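Home | Reviews | Events | Archive | Contact

This site uses cookies. By continuing to browse you accept our cookie policy.

Review: hand-held grippers at the Kimumis open day

Kimumis opened its home-tasks space to visitors for an afternoon in December. I went for the hand-held grippers, which visitors could try for two hours under the supervision of Zulkifli Halim.

The pair I used was black with blue ribbed finger pads. Closing is smooth until the last few millimeters, where the trigger stiffens. Halim puts this down to the return spring, and a softer one is on order. My pair had logged roughly 2,000 cycles and showed slight play in the left jaw.
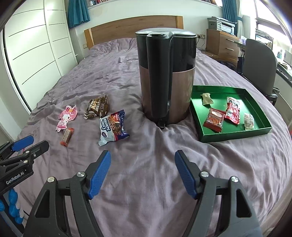 Soft surfaces are the harder test. On a duvet, a light packet sinks when the pads press down beside it, so the approach has to be shallow. Foil wrappers gave the most trouble: the ribs hold well on a crumpled edge and slide on a flat one. A tall kettle needs a wide opening and a level wrist, and on bedding it tips easily if pushed.

The grip angle suits short sessions. After 20 minutes my thumb was sore, and there is no size adjustment. The Gostier pair on the next bench has a strap that helps, but its jaws open less.

Recordings are checked in software called Sesus. It rejected two of my takes for excess speed and gave no warning while I was moving. An audible signal would fix that.

Good pads, acceptable linkage, mediocre handle. I would wait for the new spring before ordering.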